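# Séance 5 – Constituer un jeu d'exemples pour la navigation extérieure

Support rédigé par Damián Alarcón. Version du 25 juillet 2024.

## 1. Objet

La séance porte sur la collecte d'exemples destinés à l'apprentissage par imitation d'une politique de navigation en milieu urbain. On suppose acquis le cours sur la régression supervisée et la définition d'une politique π(a | o). L'architecture du réseau sera traitée en octobre ; il n'est question que des données.

Un exemple est un couple (observation, action). L'observation comprend l'image courante, un court historique et le but exprimé dans le repère du robot. L'action est une suite de points de passage à court horizon, calculée après coup à partir de l'odométrie. Un épisode est une suite d'exemples enregistrée sans interruption de la téléopération.

## 2. Le jeu Gidier

Le jeu utilisé en travaux pratiques, Gidier, contient 3072 épisodes bruts, dont 2715 conservés après filtrage. Les épisodes sont écartés pour l'un des motifs suivants :

- perte de synchronisation entre images et odométrie ;
- reprise en main brutale par l'opérateur ;
- but absent ou erroné dans les métadonnées ;
- durée inférieure au seuil fixé dans le protocole.

Le filtrage est fait avant toute partition. Un épisode écarté garde son identifiant, qui n'est jamais réattribué.

## 3. Choix des lieux

On appelle *lieu* une zone continue dans laquelle plusieurs trajectoires peuvent se croiser. Les esplanades dégagées sont moins simples qu'il n'y paraît. La surface praticable y est large, plusieurs trajectoires sont également correctes, et la moyenne de deux démonstrations valides peut passer au milieu d'un massif. Il faut donc enregistrer les contournements des deux côtés et conserver le but avec chaque épisode.

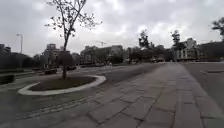
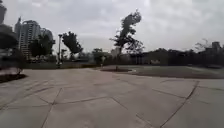

*Un même lieu, ciel couvert : dallage, bordures claires, végétation.*

Les points à surveiller sur ce type de terrain sont les suivants.

**Joints et changements de revêtement.** Un joint sombre entre deux dalles est franchissable, une bordure ne l'est pas forcément. Les deux peuvent produire un contour de même intensité. L'opérateur franchit les joints sous des angles variés, sans ralentir, afin que la politique n'associe pas toute ligne à un obstacle.

**Bordures.** Les démonstrations doivent comporter des approches suivies d'un évitement. Un jeu où le robot reste toujours loin des bords n'apprend rien sur la manière de s'en écarter.

**Lumière.** Un lieu parcouru uniquement par temps couvert ne fournit pas d'exemples d'ombres portées. La condition d'éclairage est notée par épisode – jamais par lieu – et entre dans le tirage des lots.

## 4. Consignes de téléopération

1. Vérifier les horloges et enregistrer une courte séquence à l'arrêt.
2. Saisir le but avant le départ. Tout changement de but ouvre un nouvel épisode.
3. Conduire à allure régulière. Les hésitations de l'opérateur sont apprises comme le reste.
4. Introduire des écarts volontaires, puis corriger. Seule la phase de correction est étiquetée comme démonstration.
5. Clore l'épisode avant de poser la manette.

Le point 4 répond au décalage de distribution vu en séance 2 : sans exemples de récupération, l'erreur croît avec l'horizon.

## 5. Partition

La partition se fait par lieu. Deux vues d'une même place partagent trop d'éléments pour figurer l'une en apprentissage, l'autre en test ; le score obtenu mesurerait en partie la mémorisation du site. Les lieux Rostden et Holmgren sont réservés au test. Stetetti sert à la validation.

## 6. Travail demandé

Par binôme, à partir du fichier de métadonnées de Gidier :

- tracer la distribution des durées d'épisode, avant et après filtrage ;
- repérer les lieux pour lesquels une seule condition d'éclairage est représentée ;
- comparer l'erreur de validation obtenue avec une partition aléatoire et avec une partition par lieu.

Le compte rendu fait 2 pages au plus, figures comprises. Le code est joint à part.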